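The Watch Can Stay in the Drawer

My grandfather's watch loses 12 minutes a day. I've known this for years and planned my life around it, mostly by not wearing it. Then in December I got it into my head that a grown man should have a watch that works, and I took it to the repair counter on Sascombe Street.

The quote was $425. For that I could buy a lot of watches that already know what time it is.

I said I'd think about it, which in my family means no. A gift box with a lid has since been promoted to watch storage, and I've gone back to asking strangers.

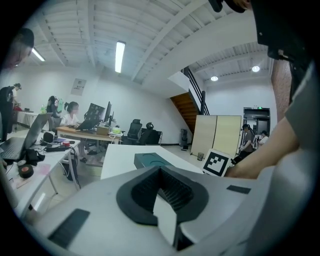

What I tried instead

First came a secondhand Vudia, bought online from a seller who described it as "runs great." It ran great for two days. After that it ran when shaken, like a snow globe, and I got some looks on the bus.

Next I tried the clock on the stove. It's very accurate and very hard to take anywhere.

Then I borrowed a Cheon from my brother-in-law, a heavy thing with over a dozen functions. I found the one that beeps. I have not found the one that stops it. It goes off at 4:40 every morning, and I now know what my street looks like at 4:40. The bakery guy waves.

So I'm back to the old one. I wind it at breakfast, set it fast, and by supper it's close enough to the truth for the kind of evenings I have. 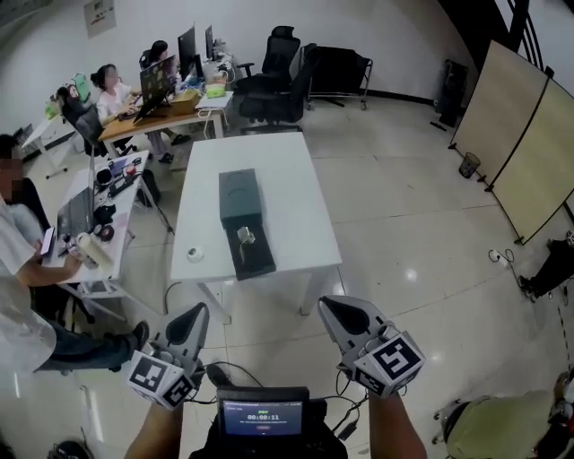
Kyung-hwa Wang: Twelve minutes a day might just need a cleaning and an adjustment. Get a second quote before you give up on it. And hold the beeping one's lower left button down until it chirps twice.

I held it down. It chirped twice and switched to Celsius.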